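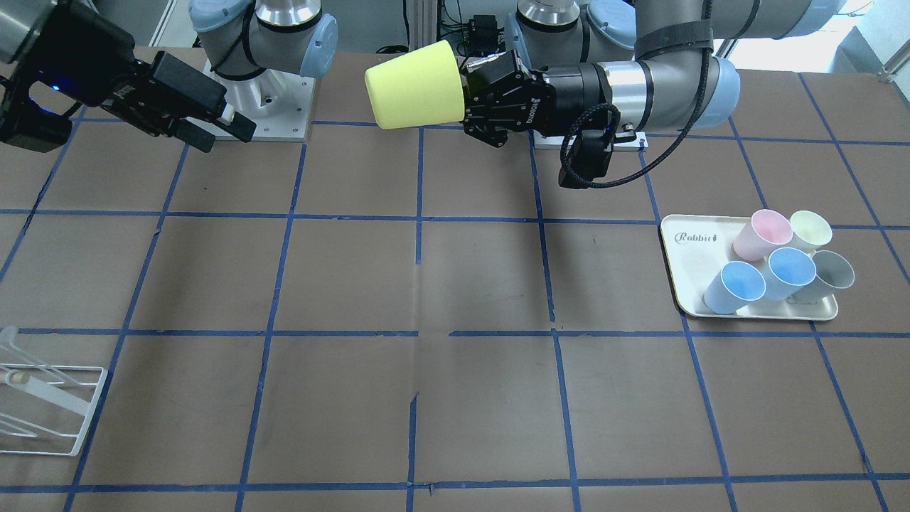 Re: [tableware-storage] Papered tables, cell size, and where the tray goes

From: Renata Navarrete
To: tableware-storage list
List archive: September, message 111

Replies to the points raised in the last round, quoted text first. I have trimmed the parts that were already settled.

> We have been handling cups and trays on a bare tabletop and losing track
> of which items have been checked. Before we buy anything, a few
> questions on the brown paper and blue tape method from the Jellamcombe
> notes.
>
> 1. Does the tape go on the paper or under it? We tried lines on the
> table with thin paper over them and could not read them.
>
> 2. How big should a cell be? Our trays are all one size (Vindby, the
> small rectangular one) but the cups are whatever people brought in.
>
> 3. Can a tray sit across a line, or does it have to stay in one cell?
>
> 4. Cups upright, upside down, or on the side?
>
> 5. How often do you change the paper?
>
> 6. Does any of this pay off for a small collection? We have 526 pieces
> on the books, counting saucers.

On 1: on the paper. Lay the paper first, pull it flat from one end to the other, and fix the outer edges before any line goes down. If you tape the lines while the paper is still free to move, the sheet puckers between them and small items rock. Where two sheets meet, overlap them by 2 mm and run a tape line along the seam, so the joint is covered and also does some work. A seam in the middle of a cell will catch the rim of a tray when it is slid.

Snap or draw the lines lightly in pencil before taping. Tape laid by eye looks acceptable for the first few lines and drifts after that. Do all the lines in one direction, check them against the table edge, then do the crossing lines. Do not stretch the tape as it comes off the roll. Stretched tape shrinks back overnight and lifts at the ends.

Color is a matter of contrast. Blue on brown reads well under daylight and under the ceiling lights. We tried a tan tape once and it was invisible by late afternoon. White tape disappears under white trays, and half of our trays are white.

On 2: size the cell from the largest thing that has to fit inside it, with finger room on all sides. For you that is the Vindby tray. Measure across the outside of the rim. The figure on the packaging is for the flat inner surface, at least on the ones we received, and a grid cut to that figure is too tight. Ignore the cups when choosing the size. Any cell that takes a tray takes a cup.

Do not make separate zones with small cells for cups and large cells for trays. We ran it that way for one season. The cup zone filled, the tray zone sat half used, and the overflow went wherever there was space. A uniform grid has wasted area in it and is still easier to keep in order.

On 3: one cell, always. The white tray in the photo at the top is the case to avoid, just below one line but straddling another. A tray over a line claims two cells on the record sheet and is the most common source of a miscount here. If you own anything that will not fit in one cell, give it a different table.

Orientation inside the cell matters less. We put the long side parallel to the long edge of the table, but only to make the record sheet easier to draw. Rounded corners make it hard to square a tray up against a line by its corner, so line up a straight side.

On 4: this depends on what you are checking, and the Jellamcombe notes are vague on it. My practice is as follows.

Cups awaiting inspection: upright, handle (if there is one) pointing the same way in every cell.

Cups being inspected: on the side, in the hand or grip, so that the interior and the rim can be seen without tilting the head. The yellow cup in the same photo is on its side, wide mouth to the left. With a cup that tapers to a narrower base, this is the best position for finding scratches near the bottom of the interior. Hold it toward the window if you have one. Bright colors hide fine surface marks in flat light, and yellow is one of the worst.

Cups passed: upside down. A tapered cup is more stable standing on its mouth than on its base, and it gives an unambiguous signal to whoever comes to the table next. This takes care of your problem with losing track, at least for cups.

Do not leave a tapered cup on its side on the paper. It rolls in an arc and ends up a cell away.

Trays cannot be marked the same way. An upside-down tray with a raised rim sits perfectly well, but people pick it up and turn it back over. We put a paper slip on passed trays and remove it at shelving.

On 5: change it when the tape starts to lift or when the paper has a stain you could mistake for a mark on a white item. I do not change it on a schedule. Wiping is not practical, as brown paper takes up water and stays wavy. Dry brush only.

When you do change it, take up paper and tape together and discard both. Peeling tape off to save the sheet tears the face of the paper, and the torn strip sheds fibers onto everything. Keep one cell cut out of the old sheet as a template for the new one. It saves measuring again.

Paper: we use the heavier of the two brown rolls from Paulauskas. The lighter one creased under trays. Tape: Clurkarska, the blue, medium tack. The high tack version holds no better on paper and leaves residue on the table edge. I have no opinion on other makes, having used none of them for long enough.

On 6: yes, at 526 pieces it is worth doing. Saucers should be counted with their cups and share the cell, so the number of cells you need is smaller than the number of pieces suggests. You do not need the whole collection on the table at the same time. Fill the grid, inspect, shelve, fill again. We handle up to 2,000 pieces in a season on one table this way.

The record sheet is a plain drawing of the grid with letters across and numbers down. Write the item code in the cell when the item goes down, strike it through when it passes, circle it when it does not. One sheet per fill. Do not label the cells on the paper itself. We did, and the labels ended up under trays, where they could not be read without lifting something.

Two items I left open last time:

Shelf order after inspection. I still shelve by type and then by color. Others on the list shelve by code. If you shelve by code you can copy straight from the record sheet, and I concede that this is faster. Finding a yellow cup is then slower unless you know its number.

Stacking trays on the grid. The earlier message asked for a limit and I gave none. My answer now is no stacking during inspection, and stacking on the shelf only with a sheet of the same brown paper between trays. Offcuts from the roll ends are the right width if you trim one side. The rims otherwise rub on the undersides, and the marks show up at the next inspection as new damage.

I would like measurements from anyone who has set up a grid for oval trays. The outside length is easy enough, but I have not found a consistent way to line them up in the cell, and the sheets I have seen do not record it. Send the cell size and the tray size, both over the rim.

Renata Navarrete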